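**About Cervantes Trade School**

Cervantes Trade School prepares adults for careers in the building and repair trades. The school was founded in 1991 by Aurelio Salinas, a plumber by training, who began by teaching evening classes in a rented storefront. It now occupies its own building and offers day and evening programs in plumbing, residential wiring, finish carpentry, and appliance repair.

The school is an independent nonprofit organization. It receives no share of its graduates' wages and does not require students to accept work from any particular employer. Tuition, grants from local foundations, and gifts from former students pay for its operation.

**Our Mission**

The mission of the school is to give working adults a practical route into a skilled trade at a cost they can manage. Many of our students hold jobs while they study, and many support families. Class schedules, payment plans, and the length of each program have been set with those students in mind.

Instruction is offered in English and Spanish. Students may switch between the two languages at the start of any term, and all written course materials are provided in both.

**Programs**

Each program begins with a six-week introductory course covering shop safety, measurement, basic math, and the reading of plans. Students then enter the trade of their choice. Plumbing and residential wiring take three terms to complete, and finish carpentry and appliance repair take two. Students who have worked in a trade before enrolling may ask to be tested out of the introductory course.

Class size is kept small, and most instruction takes place at the bench. Written work is limited to what a student will need on the job, such as estimates, work orders, and permit forms. The evening section of every program covers the same material as the day section and is taught by the same faculty.

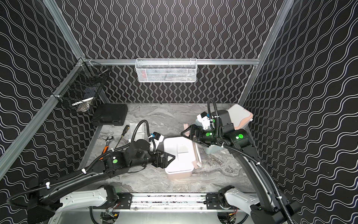 *A marble-patterned work surface with hand tools and a carrying case.*

The school also offers short courses for the general public. These have included faucet and drain repair, hanging doors, patching drywall, and a winter course on the care of older furnaces. Short courses carry no credit toward a certificate. A current list is available from the front office.

**Leadership and Faculty**

Rocío Huerta has served as director of the school for the past six years. She first came to Cervantes as a student in the residential wiring program and later returned to teach in it. As director she is responsible for the budget, the hiring of faculty, and relations with employers.

Tae-yang Seol is dean of instruction and oversees the course of study in all four trades. Heriberto Esquivel heads the plumbing department. Eustaquio Bautista leads the finish carpentry program and manages the tool library, from which enrolled students may borrow equipment for up to two weeks at a time.

Mr. Salinas retired from daily teaching but remains a member of the board of directors. He continues to give the opening talk to each entering class.

**Work With Employers**

The school maintains working relationships with contractors and repair firms throughout the county, among them Hekby and Bevau. Employers visit in the final term to meet students and discuss openings. The school's placement office assists graduates with applications and license paperwork, and this service remains open to them after they leave, without charge.

**Admission**

Applicants must be at least 18 years of age. A high school diploma is not required for admission, although some state licenses call for one, and the school can refer students to evening diploma classes nearby. New classes begin in September and January, with a shorter introductory session in May. Applications are accepted throughout the year.

Prospective students are invited to tour the shops before applying. Tours are given by appointment and begin at 5:30 p.m. in the front office. Family members are welcome to attend.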